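Two Hands for the Laundry: Building a Pair of Hand-Held Grippers at Home
Final project report, Build Something Useful (evening section)
By Abena Appiah, with Jitendra Upadhyay
Project advisor: Evdokia Katsaros

Where the idea came from

I grew up in a house where nobody folded a sheet alone. My mother took two corners, I took the other two, and we walked toward each other in the hallway until the thing was small enough to fit on a shelf. So when our class was asked to pick a household job and find out what it would take to automate it, I said "bedding" before Jitendra had even taken his coat off. He wanted to do dishes. I'm glad he gave in, although he reminded me of it every time we had trouble with the cloth.

We didn't set out to build a whole robot. Neither of us has the money or the floor space, and Ms. Katsaros talked us out of it in the very first meeting (thank you!). Our plan was smaller: build two grippers that a person can hold, one in each hand or one per person, do the job with them, and record it. If a job can't be done with a pair of simple jaws in human hands, there isn't much hope for the same jaws on the end of a motor. We called the pair Aven, which Jitendra thought sounded friendly.

Most of the building happened at Lovadura, the shared workshop near campus, and the trials were done at home on a real bed. I insisted on that. A workshop table is flat and hard and it stays put, and a duvet does none of those things. 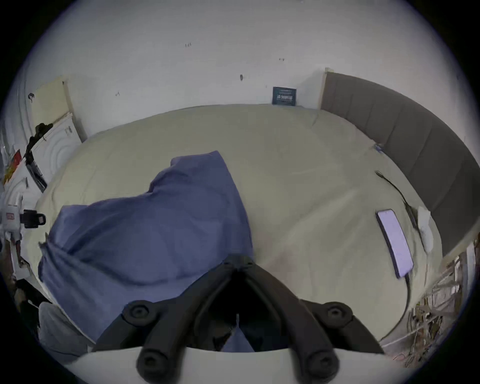 Reading time: 4 min

The grippers

Each gripper has two black jaws that close toward each other at the tips, and the body behind them is white plastic. The pivots gave us the most grief. Our first set was so stiff that my hand ached after one pillowcase, and the second set was so loose that the tips slid past each other. Mahnaz Kiani, who runs the Thursday bench night at Lovadura, sat down with us and showed us how to set the tension a quarter turn at a time, checking both jaws after every turn. It took a whole evening and a good deal of tea, and I would do it again gladly.

The padding on the fingers was our other big lesson. Bare plastic let go of cotton the moment we pulled, so we tried several kinds of padding from the scrap bin and kept the one that held a thin fold without leaving a mark on it. I wish we had written down which bin it came from! Anyone repeating this project should label everything from the first day.

How we ran the trials

We started with the small, lumpy things, picking them up and putting them down somewhere else on the bed. After that we moved to the flat cloth, which was the real point of the project. The steps went like this:

Spread the cloth out over the duvet.
Pinch one corner with the first gripper.
Pinch a far corner with the second gripper and pull gently until the cloth is taut.
Bring the corners together and let go of one.
Smooth the fold with the side of the jaws.

We did 100 folds this way and kept a paper log next to the recordings, with one line for each fold and a note whenever a corner slipped. I did the writing, Jitendra did the grumbling, and we swapped grippers halfway through so that neither of us would get too used to one.
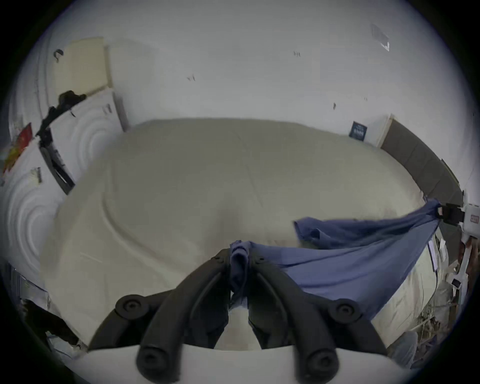 Why does folding a sheet call for two grippers?
One gripper can lift a corner, but the rest of the cloth just follows it up in a heap. A second one holds the other side steady and gives you tension, and the tension is what makes a straight fold possible.

What we learned

Pinching a flat sheet is much harder than pinching a wrinkled one. When the cloth lies perfectly smooth there is nothing for the tips to take hold of, and we ended up pushing the jaws forward a little first to raise a ridge. Both of us were doing this for days before we noticed it – our hands had worked it out ahead of us. Once we made it a proper step, the notes about slipped corners became far less common.

We also learned that the soft bed matters. Press down too hard and the jaws pick up the duvet along with the sheet, and then you are folding two things at once and getting cross about it. Manouchehr Shahbazi, who read our draft for the peer review, suggested a small stop behind the tips to limit how deep they can go. We ran out of time to make one, but the drawing is in our project folder and I think it's a very good idea.

Next term Jitendra would like to put motors on the jaws, and I would like to try a fitted sheet. We are still arguing about which comes first.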